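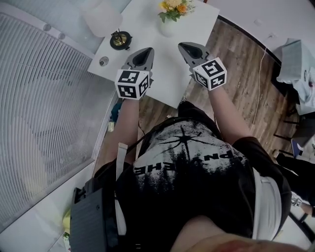 White print on a black T-shirt.

Section 2: Setting up the Gotar board and printing your first shirt

Right, if you've been through the unpacking section you should have the board, the two hinge clamps, the frame, a squeegee and a bag of bolts in front of you. If you have a bag of bolts and no clamps, look under the cardboard insert. I threw mine in the recycling and had to climb in after them.

I wrote this guide for people who bought the Gotar secondhand or through the Hoekstra shop and got the folded leaflet that comes with it. The leaflet is fine for the bolts. It says next to nothing about ink, and it leaves out dark shirts altogether, so most of what follows is what I do myself after several years of printing for the Koncombe fun run and anyone else who asks.

Before you start

You'll want:

The Gotar board with its clamps and one frame
A screen with your design already on it (Section 1 if it isn't)
Letis water-based ink, one pot of black and one pot of opaque white
A squeegee as wide as your design plus a bit each side
Spray glue, the repositionable sort
Parcel tape
Old newspaper, and plenty of it
A damp cloth and a bucket
Some shirts you don't mind ruining

Note: wash new shirts before printing, without fabric softener. There's a finish on most shop-bought cotton that ink doesn't like, and softener is just as bad.

2.1 Putting the board together

1. Find a table that doesn't wobble. Lean on one corner and push. If it moves, use a different table.

2. Lay the base flat with the pre-drilled holes facing away from you.

3. Line up the hinge clamps with the holes and drop the bolts in from above. The wing nuts go underneath, so let the back edge of the base hang over the table while you do this.

4. Finger-tighten only. You'll be adjusting them in a minute.

5. Slide the frame into the clamps with the flat side of the mesh facing down and the deep side, the one that holds the ink, facing up.

6. Lower the frame. Look along it from the side. There should be a small gap between mesh and board, 2 mm once the shirt is on. I use two old plastic cards stacked under each front corner to get the height, and tape them down when I'm happy.

7. Tighten everything. Now do the clamps again, because the first one always loosens when you do the second!

Caution: keep your fingers out from under the frame when it's up. The Gotar hinges have no spring, so nothing holds the frame except you or the little prop stick. The prop stick is in the bolts bag and looks like packaging. It isn't.

2.2 Getting the shirt on

This was the bit I found hardest to begin with, and it's really only laundry folding with more swearing.

1. Give the board a light mist of spray glue. Hold the can well back and do it near an open window.

2. Pull the shirt over the board as though you were dressing it, collar towards the hinges. The board should be inside the shirt so you're only printing one layer.

3. Find the middle. Fold the shirt lengthways, press a crease at the collar with your thumbnail, open it out again and match the crease to the centre line on the board.

4. Smooth from the middle outwards with flat hands. Don't tug. Jersey stretches more than you think and it'll spring back after printing, and your circle will be an egg.

5. Lower the frame and check where the design sits. Most people put a chest print too low. I go a hand's width down from the collar for grown-ups and three fingers for small children, and so far I've had no complaints, apart from one about the spelling.

Note: thick seams at the shoulder can lift the frame at one side. If yours does this, shuffle the shirt so that the seam hangs off the end of the board.

2.3 Mixing and loading the ink

Letis ink settles in the pot, so stir it from the bottom with something flat. A lolly stick is good, a teaspoon is not (you'll want that spoon back one day). It should drop off the stick in a slow blob. If it sits there like butter, add a few drops of cold water and stir again. The white is always thicker than the black and that's how it should be, so go easy on the water with that one.

1. Tape round the inside edges of the frame so ink can't creep down between the mesh and the wood.

2. With the frame slightly raised, spoon a line of ink along the edge nearest you. Be generous. Running out halfway across is worse than scraping some back into the pot.

3. Do a flood stroke: push the ink away from you over the design, hardly pressing at all. You're filling the holes in the mesh, so nothing should go through yet.

4. Lower the frame on to the shirt.

5. Pull the squeegee back towards you in one go, leaning it over a little, with firm, even pressure. Both hands! Listen for a soft zipping noise.

6. Lift the frame straight up and prop it. Have a look at what you've got before you move the shirt.

Print on newspaper first. Then on a rag. Then on the shirt you don't mind ruining. I still do all of these every time I change colour, and I still find a pinhole in the screen on the newspaper about as often as not. A scrap of parcel tape on the underside sorts it out.

2.4 Dark ink on a light shirt

Start with this one. Black on white cotton forgives nearly everything and you'll get a decent result on your first afternoon. One flood, one pull, done.

The only real danger is dirty hands. A white shirt will find the one inky fingertip you have and take a perfect copy of it, usually just below the collar. I keep the damp cloth tucked in my apron and wipe after every single pull.
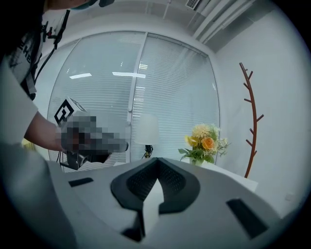
Dark lettering on a white T-shirt.

Lettering needs a bit more care than a picture does. Thin strokes fill in if the ink is too runny or you lean too hard, and you'll notice it first in the closed letters, your small e and your a. If they start clogging:

1. Wipe the underside of the mesh with a barely damp cloth.

2. Do one pull on newspaper.

3. Go back to the shirt, with less pressure.

Choose a plain, chunky typeface while you're learning. I know the curly ones are lovely. Do them next month.

2.5 Light ink on a dark shirt

More work, and I love it. White on black looks so good when it comes off properly. It does need the Letis opaque white, though. Ordinary white goes on looking marvellous and dries to a sort of dishwater grey, and I have a drawer of shirts to prove it.

1. Set the shirt up exactly as before and do one flood and one pull.

2. Lift the frame, but leave the shirt stuck down. It mustn't shift at all.

3. Dry the print to the touch with a hairdryer, from a little distance, keeping it moving. Stop when it no longer comes off on your finger.

4. Flood the screen again straight away. White ink dries in the mesh very quickly and a blocked screen is a miserable thing.

5. Lower the frame and do a second pull on top of the first.

6. Lift, check, and stop there. A third layer goes stiff and cracks.

Caution: don't point the hairdryer at the screen. Warm ink in the mesh sets, and then you'll be scrubbing all evening.

If you like a worn, scratchy look, you can cheat by putting it in the artwork before you make the screen. Then any small patch you miss looks deliberate, too. It's my favourite kind of design for a beginner on black cotton.

2.6 Drying and fixing

Hang the shirts up and leave them for 18 hours. I've tried to hurry this and always been sorry. A clothes horse is fine as long as the printed fronts aren't touching each other.

Then fix the ink with an iron:

1. Turn off the steam and empty the water out.

2. Put a sheet of baking paper over the print.

3. Iron on the cotton setting, keeping the iron moving in slow circles, for several minutes on each part of the design.

4. Turn the shirt inside out and go over the back of the print as well.

Note: if your shirt is a polyester mix, read the label and drop the heat to whatever it says. Iron for longer to make up for it. Better still, buy shirts marked 100 per cent cotton and save yourself the bother.

Caution: Letis ink smells a bit when you iron it. Open a window, and don't let the iron sit still.

2.7 Cleaning up

Do this before the kettle goes on. I mean it.

1. Scrape the leftover ink back into its pot and put the lid on.

2. Peel off the tape.

3. Take the screen out of the clamps and rinse both sides with cold water, with a soft sponge if it needs one. Hot water can soften the stencil.

4. Hold it up to the light. Any dull patches in the design are ink that's still in there, so keep rinsing.

5. Wash the squeegee, dry the wood and hang it up so that the blade isn't resting on anything. A bent blade leaves a stripe in every print.

6. Wipe the glue off the board with warm soapy water. It doesn't need doing every time, only when it's gone fluffy.

If something's gone wrong

Blurry edges: the gap is too small or the shirt moved. Check the cards under the front corners and use a bit more glue.

Patchy in the middle: you're not pressing evenly, or the table is bowing. Try a stiffer squeegee grip with your hands closer together.

Ghost of the design next to the design: the frame bounced as you lifted it. Tighten the clamps.

Ink washes out: it wasn't fixed for long enough. You can iron it again if it hasn't been through the machine yet. After that, I'm afraid, it's a duster.

Spare wing nuts are the same size as the ones on the older Gotar boards, and Hoekstra sell them by the bag. Two-colour printing and lining up your second screen are in Section 3.

Last changed 2024-04-28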